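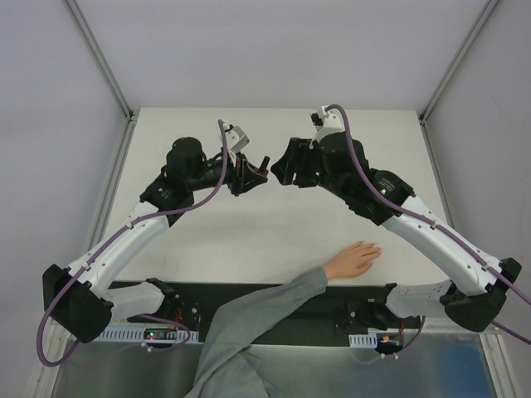

The trade route between Clorkby and Dusport is the best way to earn coins in the first half of Flilura, but the game explains it very badly. The tutorial shows you how to load a wagon and how to sell a barrel, and after this you are alone with the map. In this guide I explain how to open the route, what to carry on it, and how to keep it running while you do other quests. I recommend drawing the road on paper as you go, with the wells and the toll gates, as the map inside the game does not keep your notes. A flat white tabletop with plain walls around it, like the one in the photo, is very comfortable for this: you can spread a large sheet and rest your hand on the front part of the table while you draw.

Before you start

You should have finished the quest with the broken mill in Clorkby. If the miller still asks you for rope, you have not finished it, and the east gate will stay closed. You also need a wagon of the second level. The small wagon can make the trip, but it has so little space that the tolls will eat the whole profit.

The second level wagon costs 894 coins at the wheelwright. This seems much money at this point of the game. Please do not sell your weapon to pay for it, as I did in my first game. There are wolves after the bridge. Sell the silver cups from the cellar under the mill, and do the letters for the post office until you have the rest.

Save your game in a separate slot before leaving. The autosave only happens inside town walls, so a mistake on the road can cost you a long walk.

Step 1. Open the east gate

Speak to the guard during the day. At night he gives only the general answers, and many players believe that the quest is broken. Choose the line about the miller, then the line about the salt. If you choose the salt first, he becomes suspicious and you must wait until the next morning to try again. You do not lose anything except time.

When the gate is open, do not go through it yet. Return to the market and speak with the woman who sells candles. She will add the well to your map. It is possible to find this well without her, but it is behind a hill and I passed it many times without seeing it.

Step 2. Load the wagon correctly

The wagon of the second level has 18 slots. It is tempting to fill all of them with wool, which is cheap in Clorkby and expensive in Dusport. However, the price in Dusport falls each time you sell a piece, and it falls faster for wool than for anything else. After half of a wagon you will be selling almost at the price you paid.

A mixed load works better:

- Wool in half of the slots, bought in the morning when the price is lowest.
- Cheese in most of the others. It does not lose value if you travel without sleeping on the road.
- One slot for water and one for a spare wheel. If you leave these out, sooner or later you will regret it.

Heavy goods should be placed in the back slots. The game does not say this anywhere, but with heavy goods in front the horse becomes tired before the bridge. You can see the difference in the small green bar below the name of the horse.

Step 3. Cross the bridge and pay the toll

The toll at the bridge is 31 coins for each crossing, loaded or empty. You can refuse to pay, and then you must take the ford to the south. The ford is free but it makes the goods wet, and wet wool sells for nearly nothing. Cheese has no problem with water, for a reason I do not understand. If you carry only cheese, take the ford.

After the bridge, keep to the left side of the road. The wolves come from the trees on the right, and if you are far enough they do not notice the wagon. When one of them does notice you, stop the wagon before you fight. A horse that is still moving will continue without you and it can reach the river.
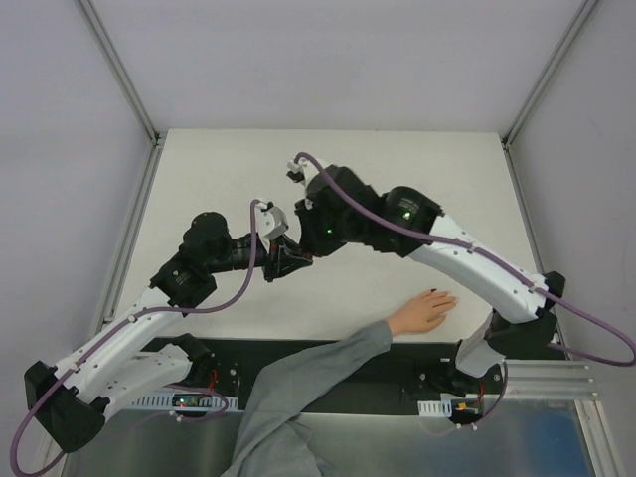 Step 4. Sell in Dusport

In Dusport there are two buyers. The first one stands near the entrance and shouts at you. His prices are bad. Go past him to the harbor, where you will find Antwi in the blue warehouse. He pays a fair price and he remembers you: the more often you trade with him, the slower his prices fall.

Sell the cheese first, then the wool. When Antwi says "I have enough of this for today," close the window and keep the remaining pieces. They can be stored in the warehouse without payment for one night. The next morning his price is back to normal.

For the return, buy salt and lamp oil. The profit is smaller than with wool, but it covers both tolls and the food of the horse.

Step 5. Hire a driver

After your third full trip, a letter arrives from the post office and you can hire a driver. Open the wagon menu, choose "Route," and then mark both towns in the order of travel. Do not forget to set the minimum price. If this field is empty, the driver sells everything to the man at the entrance.

The driver takes roughly a fifth of the profit. For me it is a good price, as the wagon earns money while I am exploring the caves. You must still visit the wagon sometimes to repair the wheels. He never does it alone.

If the route stops working

Most often the driver is waiting at the bridge with no coins for the toll. Put some money in the wagon chest and he will continue at the next sunrise. If he is not at the bridge, look at the well. There is an old bug where the wagon stays there after rain, and loading a save made inside a town will release it.

Guide written by Cecilia Odoi, last changed 12 February 2020

Home Guides Maps Quests Trading Forum Contact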